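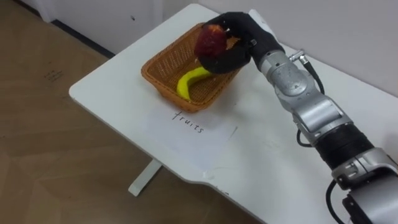
Famum woven basket, rectangular

A wicker basket in orange-brown, for fruit, bread rolls or the odds and ends that collect on a kitchen table. The weave is tight and close, so small fruit won't slip through. Sold singly or in packs of 4.

Product code: 56
Colour: orange-brown
Shape: rectangular, sloping sides
Fruit not included

Care: wipe with a damp cloth and leave to dry away from radiators. Do not soak. Shake out crumbs before wiping.

The basket is light enough to lift with one hand when full. It will stack inside another of the same size, and two take up little more cupboard room than one. Slight differences in colour between baskets are normal and we cannot match a new one to one you already have.

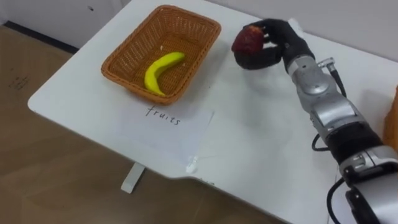
Clidbridge Home List, June, page 2

Labels. The basket has no label holder. If several people share a table, write the name of the contents on plain white paper with a black marker and lay it flat in front, as with "fruits" on the white table. A bit of clear tape at the table edge will hold a sheet like this one. Small letters read well enough if the pen is thick.

Packs of 4 are sent in one box, nested, with paper between them. Single baskets are sent in a padded bag.

Returns are accepted on unused baskets with the tag still on. Write to Leonie Bolger at Clidbridge with your order number. For school and office orders, ask for Angus Mahuika.

See also: Femberg bread bin, Brannigan tray.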